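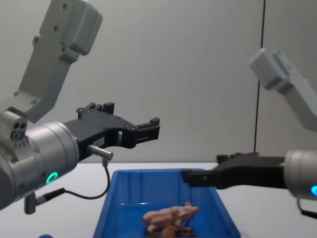 Photo: Charito Villanueva. Reproduced with permission.

Figure 2. Blue plastic bin on the white table, with a pink toy pig lying on its side in it.

3.2 Bins and toy storage

The study compared two ways of storing small toys in shared playrooms: open plastic bins set out at table height, and lidded boxes kept on a low shelf. The open bins were rectangular, with ribbed inner walls (Figure 2). The ribs matter for cleaning, as dust and crumbs collect between them, and staff at the Abella playroom wiped them with a narrow brush at the end of each week.

Toys were drawn from a pool of 600 pieces that the Uvalen toy library lent to the project in September 2019. Animal figures were kept apart from blocks and vehicles. Belmonte had noted in an earlier round at Omance that children looking for one animal tended to tip out a mixed bin, while a bin with only a few figures in it was usually left standing. We therefore set an upper limit of five figures per bin.

No rule was given on how a figure should be put back. Some adults stood the animals on their feet, and most children dropped them in from above. Figures left on their sides, as the pig is in Figure 2, were recorded as put away, and the same applied to figures lying upside down. A toy resting on the rim was recorded as out.

Tidying at the end of a session took about 5 minutes with the open bins. The lidded boxes took longer in both rooms, mainly where lids had been stacked away from their boxes. Villanueva repeated the comparison in October with the shelf moved next to the table, and those results are given in Section 4.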